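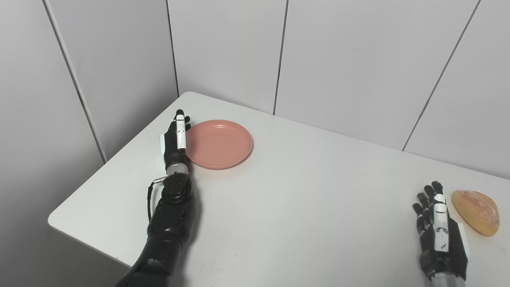 A salmon-pink plastic plate on a white tabletop.

Bomholm Plate List

README

Welcome, and thank you for stopping by! The Bomholm Plate List is a small, friendly table of everyday plates, the sort people eat toast off and then leave by the sink. It started when I was trying to replace a chipped side plate and couldn't find a plain answer to a plain question (will a new one stack with the old ones?), and it has been growing slowly ever since.

What's in it

There are 56 plates so far, one to a row, in a single file called plates.csv. Each row has six columns:

name – what the maker calls it, or what we call it if there's no mark
material – china, stoneware, glass, enamel or plastic
width_mm – rim to rim, at the widest point
height_mm – table to top of rim
colour – in ordinary words, so "pale green" and never a paint code
notes – anything else, including the odd grumble

The file is comma-separated and saved as UTF-8. Blank cells mean we didn't measure, so please don't read them as nought.

How we measured

With a steel ruler and a good deal of squinting, mostly. Widths are to the nearest millimetre. Heights are less trustworthy, particularly for the 15 enamel plates, which tend to rock a bit on a flat surface. I've written "wobbly" in the notes for the worst of them.

Known problems

Oval plates only get their longer width, and I do mean to fix that. The Lawal and Brodine dinner plates were both entered as "cream" by different people, and side by side they don't match at all, so take the colour column with a pinch of salt. Row 42 was a saucer and has been swapped for a proper plate.

Using it

Copy it, change it, print it out and stick it inside a cupboard door if you like. A mention of the list would be lovely. Corrections go to Onyekachi Aliyu through the issues page, and I usually get through them in the evenings after the washing up. The next tidy of the file is planned for April.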